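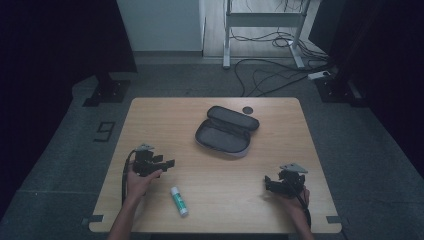 Vindia hand kit, notes for my talk
Room opens at 13:40, I start when the door is closed

Slide 1. Title
Say good afternoon, say the name of the company slowly. Ultadis is pronounced with the weight on the second part.
I work with customers who buy or rent the Vindia kit. I am not one of the engineers who designed it. For deep questions on the electronics I will take an email address and send the answer.

Slide 2. What is in the offer
The Vindia kit is a pair of hand-held grippers, left and right. You hold one in each hand and do the task with the jaws. The movement is recorded and can be used later to teach a robot arm.
Two ways to get it: buy the kit, or rent it together with a place in our recording room in Ellery.
Most customers in the first year should rent. I say this also when the sales people are in the room.

Slide 3. A task on the table
Keep this slide on the screen for a while. Let them look before I talk.
The task is small: a glue stick and an open zippered case. The glue stick should go in the case, then the lid should be closed. For a child it is nothing. For a robot there is a thin object to pick up at an angle, a shallow tray, and a lid with a zipper.
Point at the gray plate on top of each gripper. This is the marker. It must stay free, so no sleeves over it and no tape on it.
Point at the cables. Both grippers have a cable. People ask for a wireless version every time. Answer: we tested one, the delay was not stable enough, we do not sell it now.
If somebody asks about the number 9 on the floor, it is the number of the station.

Slide 4. How a session goes
The person stands at the table, puts the hands in the start position and begins. At the end, the hands go back to the start position.
One attempt at this task takes 13 seconds for a person with practice. A beginner needs some 40 seconds, and the first attempts we throw away.
We ask for 100 good attempts for one task. Customers want to start with less. Explain that with less the robot learns the table and not the task. Then show the short film, without sound. (If the film does not play, go on, do not repair it in front of people.)

Slide 5. What people find difficult
The fingers want to help. A new operator will try to push the lid with the little finger. In the recording the jaws did nothing and the lid is moving, and such an attempt is lost.
Second point, the speed. People go too fast after lunch.
Third point, the arms are tired. The grippers are not heavy, but you hold them in the air. We make a pause every 34 minutes. The number comes from our own schedule in Ellery, you can choose another one.

Slide 6. Comparison with our older kit
The older kit was called Prasalitz. Some people in the audience still have it. Be polite about it.
The jaws of Vindia open wider and they close more softly. The old software can read the new files, but the new software can not read the old files without the converter. The converter is free. Say this two times, because last November I said it once and got many angry emails.
What was better on Prasalitz: the handle was rounder. People with small hands liked it more. We know this and we are working on it. Do not promise a month.

Slide 7. Price and service
Do not read the table aloud.
The rent includes the room, the table, one trained operator and the checking of the files. It does not include the objects. Please bring your own, and bring two of each, because objects break or roll away.
Spare jaws are in the box. Spare cables must be ordered.
Training is half a day and we come to you.

Slide 8. Questions
Likely questions:
Can left-handed people use it? Yes, the kit is for both hands, there is no setting to change.
Who owns the recordings? The customer. We keep a copy only until the files are checked.
Does it work for liquids? We do not recommend it.
Can we try it today? Yes, at the small table by the exit. One person at a time, please take off watches and rings first.

Take the adapter back from the lectern when I leave.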